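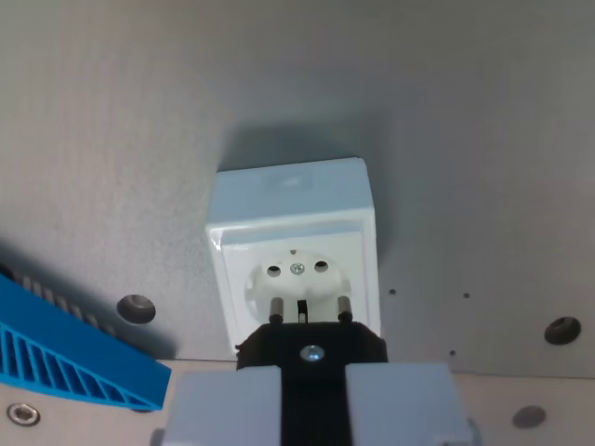
4.2 Standby load and the limits of self-report

Claims that households can cut their bills noticeably by unplugging idle appliances rest on thin evidence. The Urby campaign, which is cited more than any other, asked participants to remember what they had left connected overnight, and people are poor at remembering this. Our own survey covered 1127 households in Flelonthorpe and used the same recall questions, so that the two sets of answers could be compared. Part of the difficulty is the hardware. A surface-mounted outlet with a round recessed face, like the one in Figure 3, has nothing on its front to tell a resident whether the appliance plugged into it is drawing power. Respondents who were asked about "switched off" devices often meant devices that were merely quiet.

Figure 3. Surface-mounted wall socket of the European type, with a black plug at its lower edge.

We then placed meters in 63 of the homes for the month of August. The match between recall and metered load was weak, and it did not improve when the questions were reworded. Households that described themselves as careful used no less standby power than the rest. Meléndez, the advisory service that supplied the original questionnaire, treats such gaps as random error that will wash out in a large sample. We doubt it. The errors ran mostly in one direction, toward underreporting, and a larger sample would only make the wrong figure look more certain.

The Neminis calculator has a related problem. It assigns every home a fixed standby load and then reports the whole of it as a possible saving, including routers and freezers that few people would agree to unplug. August is also a poor month from which to judge a year, and we make no annual estimate here.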